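Saturday, March 5, 2022
Gripper comparison, cell 2, cloth handling

Continuing from the December notes. Question for today is whether the Fadard finger pads are worth keeping for fabric, or whether we go back to the Landry set. Same controller gains for both, same grip force limit. Thiện Võ reset the joint zeros on both arms before I started.

Fadard pads first. Pinch on a single layer is fine. On a bunched section the fingers stall early and the current reading climbs before the jaws settle — looks like the limit is tripping on fabric bulk. Raised the close timeout from 179 to 254 ms. Fewer early stops, no other change.
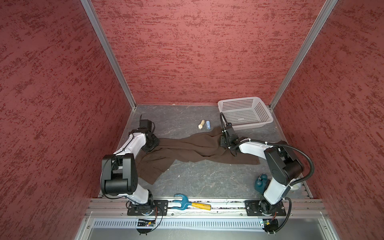
Cell 2, brown cloth, both grippers on it. Right has the pinch, left pressing down.

Landry pads after lunch. Better on folds, worse at picking up an edge that lies flat on the floor. Left arm needed a steeper approach angle, and at that angle the wrist gets close to its limit. Logged six runs per set under Lilton/cloth. The first two Landry runs used the old timeout, so ignore them.

To do: repeat with the Onton controller, same start poses. Check cable slack on the right arm at full reach. Ask Thiện whether the force limit can be set per arm.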